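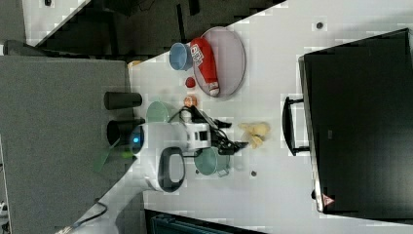

Lavender-gray plate, light blue cup, yellow cloth: the table before the sorting starts.

I have been clearing tables the wrong way my whole life. I go for the biggest thing first, get stuck holding a pot with no place to put it, and end up shoving it on top of the fridge (where it stays until October).

Kavitha Sastry set me straight. She has written 267 columns on housekeeping for the Vonditz paper, and when I called her about my messy table she laughed at me for a good long while. Then she asked what was on it that didn't belong in a kitchen.

Well — toys! A red plush sock with white lettering had landed right across the plate, and there was a little orange-and-white thing down by the pot. Toys go first, she told me, into a basket, no debating. Next come cups, and a cup on its side counts as dirty even if you're sure it isn't. Bowls follow, then the plate, then the pot. The cloth is last, and you shake it out before you wipe with it, please.

I gave it a try that same night and I was done in 16 minutes, including a phone call from my sister. My green pot lives on the low shelf now. The top of the fridge is still a disgrace, but Kavitha didn't ask about that.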